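Refinishing the table top – oil or poly?

Jurness Home Forum > Furniture > Finishing and Repair

maplehound
Joined: November
Posts: 6

Hi all! Long post, sorry in advance. I share a small office with a few other people and we have this wood table that gets used for everything – lunch, packages, sorting mail, somebody's bike parts one time. I got it secondhand and I love the color, kind of a warm orange brown, but the finish is getting tired. There are rings from coffee mugs and one spot near the edge that feels rough when you drag your sleeve over it.

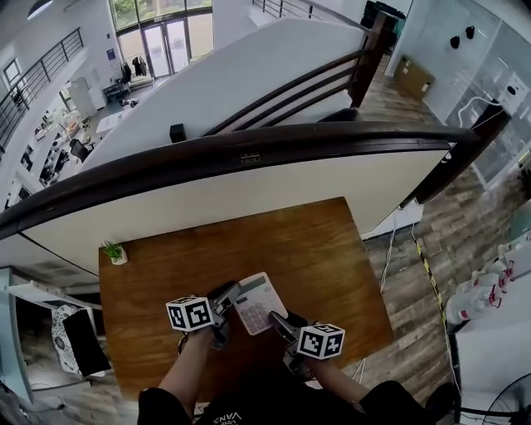
I was going to use the Drodelska hard oil because my sister did her kitchen counters with it and they still look great. Then the guy at the paint counter told me I'd be crazy to use oil on anything people eat lunch on, and sold me a can of Stolesance satin poly, which I haven't opened. So now I have the poly at home and the oil in my online cart and I can't make up my mind. I've never sanded anything bigger than a cutting board. Do I have to go to bare wood for either one?

tinroofpete
Posts: 2996

Poly. You said shared office, so people are going to put wet cups on it and walk away. Three thin coats, light sanding in between, leave it alone for a few days before anybody sets a laptop down. And yes, if you don't know what's on it now, take it to bare wood. If it turns out to be a veneer you go very easy with the sander or you'll be through it before you know it.

gravyboat_lane

Have to disagree with Pete (again, lol). Poly looks fine for a year and then somebody scratches it and you can't fix just the scratch. You're sanding the whole top. With oil you rub a little more in on a Friday evening and by Monday it's good. My dining table has been oiled for 13 years, two kids, one cat that thinks it's her table.

tinroofpete

And how often do you re-oil it?

gravyboat_lane

Twice a year! It takes me less time than mowing.

tinroofpete

That's your own table in your own house. In an office the person who cares about it moves on and then it never gets oiled again. I've stripped enough gray, dried-out conference tables to have an opinion on this.

maplehound

OK, you're both making sense and that doesn't help me, haha. To answer a couple of things: I don't think it's veneer, I looked at the end of the boards from underneath and the grain seems to carry through. We can't really take it outside either. It would have to be done in the room over a weekend with the windows open, and there are desks in there that I'd need to cover with sheets.

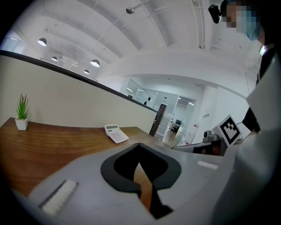
The smell worries me more than the dust. One of my officemates gets headaches from a dry erase marker, so if I use something that stinks for a week I'm going to hear about it. Does the water-based stuff really smell less? The can I bought is the oil-based one, of course.

sethi_shop_rat

Water-based smells a lot less, yeah. It also dries clearer, so you won't get that amber glow you'd get from the oil-based can. If you like the orangey color that may matter to you. I use the Sethi water-based one on shelves and it's dry to the touch in 2 hours, but I wouldn't put anything heavy on it for a good while after that. Try it on the underside first.

gravyboat_lane

Seconding the underside test, whichever one you go with. Bare wood can come out a whole different color than you expect. And whoever uses oil, PLEASE lay the rags out flat to dry outside, never in a pile in the trash. Those things can catch fire on their own.

tinroofpete

On that we agree. Also rent or borrow a sander with a vacuum port if you're doing it indoors. 120 grit, then 180, stop there. People keep going to 400 and then wonder why the finish doesn't grab.

maplehound

Good to know about the rags, I would've absolutely balled them up in the trash can. I think I'm leaning toward water-based, and I'll see if the store will take the unopened can back. Going to do a patch underneath this weekend and a second patch with a bit of my sister's oil, just to compare the color.

corkscrew_ina
Friday, January 12, 2024

Just watch the temperature if you're opening the windows in the middle of winter! I did a bookcase in a cold room and it stayed tacky for days. The back of the can should have a minimum on it.

maplehound

Ugh, good point, I hadn't thought of that. The heat in our building goes down on weekends too. I'll check the can tonight and see if they can leave it on for us.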